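# Folding shirts with hand-held grippers: what to do when one sticks

Last August one of our hand-held grippers closed on a shirt cuff and would not let go. Kiprono Laizer was folding on a bed at the time, and he did what most people would do, which was pull. The cuff tore along the stitching and the finger came off its pin. The shirt was scrap and the gripper was out of use for two days.

These tips come from that afternoon and the repairs after it. They apply to the Caron pair we use, but most will carry over to anything with soft fingers and a trigger.

## Before you start

Look between the fingers. Lint and loose thread collect at the base, and a wad no bigger than a pea will keep the fingers from opening all the way. Tweezers work better than canned air, which pushes the lint further in.

Open and close each gripper 15 times with nothing in it. If it hesitates even once, set it aside.

Check the cables. They should hang clear of your wrist with enough slack to reach the far side of the bed. Kiprono's had wound itself around the handle, and that kept a steady pull on the trigger the whole time he was working.

## While you fold

Lay the shirt out with the collar where you can see it. Take hold of a single layer when you can. The fingers handle two layers of thin cotton all right, but a placket or a cuff is thicker than it looks and wedges in.

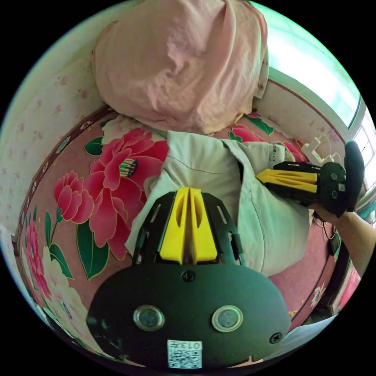

Stay away from buttons. A button can slip into the slot in a finger and turn sideways, and then the finger can't move in either direction. Grab the cloth a little to one side and smooth the rest down with the other gripper.

Keep the bedspread out of it. If you feel more drag than a shirt should give, stop and look at what you have hold of. Catinca Pascu once lifted a shirt, a bedspread and half a pillowcase in one go and burned out a small motor.

## If it jams

1. Stop pulling. Let go of the trigger and set the gripper down on the bed.
2. Switch it off and unplug it. Ours can try to close again by itself when the fault clears, and it pinches hard enough to leave a mark.
3. Wait 20 seconds.
4. Push cloth in toward the base of the fingers to get some slack, then work it out sideways.
5. If it still won't come, take out the finger pin. Never cut the fabric until you've tried this.

Don't put a screwdriver between the fingers. The soft part splits and the split keeps growing.

## Afterward

Wipe the fingers with a damp cloth and a drop of dish soap. Rubbing alcohol made ours stiff. Run the empty test again before you go back to work, and look at the tips from the side to see that they meet evenly.

Replacement fingers for ours come from Lelden, two to a pack. Change both together, or the new one will grip harder than the old one and twist the cloth.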